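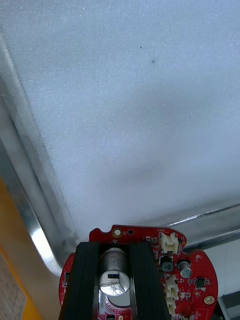

Lawal Nnaji wrote that his contact form had stopped sending mail after he moved to a new host, and could somebody please look over his shoulder, because he'd been at it since breakfast. The form is plain PHP with the mail() function, nothing fancy. It shows the "thank you" page every time, no errors, and no message ever lands in his inbox. It worked fine on Misumora right up to the move in February. The new host is Grerner. He has checked the spam folder (twice!) and he tried a different address too.

Posted April 11, 2021

Ajayi
Check your spam folder and if that doesn't work use SMTP.

Jultik
Hi Lawal, and welcome! I had this very same headache when I moved my wife's quilting site, so let me save you an afternoon if I can.

First, look at the From line in your script. A lot of people put the visitor's own address there, and I did too for years, and the old host never minded. Many newer ones will quietly drop a message like that, as your server isn't allowed to send for somebody else's domain. Put an address on your own domain in From, one that really exists, and put the visitor's address in Reply-To. You can still hit reply just like before.
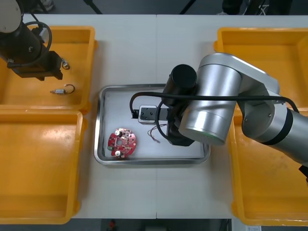
Second, have a look at what mail() gives back. It returns true or false, and my guess is your script never checks and goes straight on to the thank you page. Save the result in a variable and only show the page if it's true. Mind you, true only means the server took the message, so you may still need to ask support for the mail log. Mine had 184 rejected messages sitting in it, poor things.

If neither of those does it, then yes, go with SMTP and a mail library. It's a longer job but a steady one, and you get proper error messages to read. Just keep the password out of any file that visitors can open, and do post back with your From line if you get stuck!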